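Letters on a plate: Resness spelling mornings come back in January

RESNESS, 11/18/25 — The spelling table at the Wekodero community rooms will be back in January for a second season, and families who missed out the first time around will be glad to hear there are more spots on offer this go. Registration opens this week at the front counter, and the mornings will run for eight weeks, with the kettle on from the moment the doors open.

For anyone who hasn't wandered in yet, the idea is a lovely plain one. Kids between three and six sit down with a grown-up (mum, dad, nan, the neighbour who drew the short straw) and a tub of chunky foam letters is tipped out between them. Each child gets an ordinary plate, and on the plate goes whatever word they happen to be working on. It might be their own name, or the dog's name, or something they spotted on the cereal box over breakfast. Letters that don't belong to the word stay on the table until they're wanted.

The plates came about by accident, as a good many things at Wekodero do. In the first few weeks the letters were set out on trays, and the trays were borrowed back by the kitchen for a soup lunch and never quite returned. Someone fetched a stack of white plates out of the cupboard to get through the morning, and the children took to them straight away. A plate is a size they know, it has an edge to keep things in, and you can turn it round to show the person across from you without losing half your word on the floor. The trays have since turned up, but the plates have stayed.

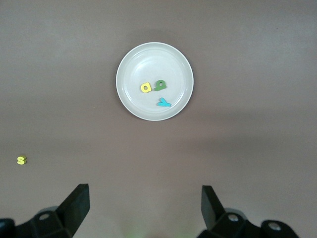
Two a's and a y on the plate at the spelling table, with a yellow s off to the side.

Organisers say the letter everyone fights over is the "a", and they've ordered accordingly. A bit of fundraising through the spring — a sausage sizzle, a book stall and a very well-supported cake table — brought in $1,102, and a good slice of that has gone toward 400 new foam letters in lower case. The older set had grown thin on vowels, and there were mornings when a child with a perfectly reasonable name couldn't get to the end of it. Capitals were considered too, but the feeling was that little ones meet lower-case letters far more often in their picture books, so that's where the money went.

There's no pressure to get anything right, and parents are gently encouraged to let upside-down letters lie for a while before stepping in. Half the fun for the kids is turning a piece this way and that and finding out what else it could be, and plenty of colourful words have been made that you won't find in any dictionary.

Places are capped at 22 children each morning so that everyone has elbow room and a decent share of the letters. Younger brothers and sisters are welcome to tag along and don't count toward the total, though they do need to stay with their adult. Families can put a name down at the Wekodero front counter or on the sign-up sheet at the Skavus Road library. The mornings are free, a gold coin for the tea tin is always appreciated, and if you find a foam letter in a pocket or the bottom of the pram when you get home, please bring it along next time.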